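# Chapter 4: Showing a Robot What You Want

I learned to drive a robot arm the same way I learned to parallel park, with somebody sighing next to me. It was October, I had just joined the lab at Drilberg, and the job was to collect 500 demonstrations of one boring skill: get the peg into the hole. I figured I'd be done by lunch. I wasn't done by Thanksgiving!

By the end of this chapter you'll be able to plan a session like that one yourself, and you'll know why our first 200 recordings were almost worthless. We'll look at two ways to give a demonstration. In **hands-on teaching** you grab the arm and push it through the motion. In **teleoperation** you stand back and steer it from a controller, and the arm copies you. Shape sorting is a great place to try both, as a small slip in angle is enough to spoil the whole thing. 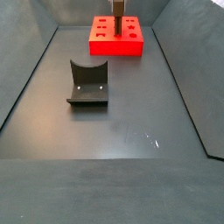

Why not just program the hole positions and skip the human, one reader of the draft wanted to know. Fair question, and for a block that never moves I'd say go ahead. But bump the block an inch, or turn it a little, and your nice list of positions is junk. A person at the controls sees the turn and fixes it without thinking, and that fixing is the thing we want on the recording.

So what goes into one recording? On the Ronda setup (we'll build it in section 4.3) each time step stores the camera views, the joint angles, the gripper opening and the command the operator sent. Keep that last one separate from the joint angles – the arm always lags a bit behind your hand, and mixing the two up cost me a week.
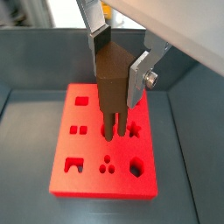
The hard part comes in the last half inch. A two-legged peg has to line up with two holes at once, so being close with one leg buys you nothing if the wrist is twisted. New operators rush this. I did too, and my early runs are full of stabbing and backing off. Slow down, turn the wrist first, then lower. 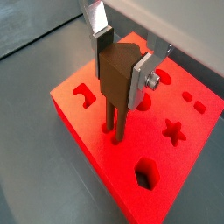
Udier wrote in the margin that the messy runs should stay in, at least the ones that recover, and we argued over it for most of an afternoon. I've come around. A learner that has only watched perfect runs has no idea what to do once it drifts. Keep a recovery if the operator meant it, and toss it if they were just lost.

**Before you read on:** pick a two-handed chore in your kitchen and write down every correction you make in 36 seconds of doing it. Bring the list to section 4.1, where we'll turn it into a recording plan.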